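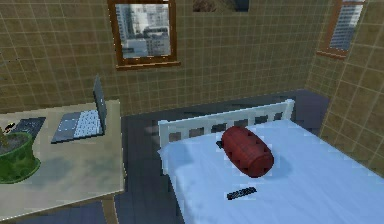

Rosanberg Tenants' Advice Scheme
Progress report to the Burus Fund, January

Dear Krishnan,

You asked for two pages. I have managed less, so please count that as an efficiency saving.

We wrote to 3412 households about the council's new landlord register and heard back from 1484. Most wanted to know whether their landlord was on it. The council wanted to know too, and has asked to borrow our list.

Casework: 75 cases opened, 44 closed. Of the rest, the larger part are waiting for a repairs inspection. The council has one inspector and he has been on a course.

The licensing vote has been put back again, this time so members can read the report they asked for last time. Liesbeth Van Leeuwen spoke for us at the meeting – three minutes, after a long item on bollards – and was thanked for her brevity by the chair, who had cut her off.

Spending is on budget except for postage, which is over. The Fekotow estate drop-in has moved to mornings and is busier for it.

Before the next payment we need your decision on the second adviser's hours. The form you sent asks for our "theory of change". We are still working on it.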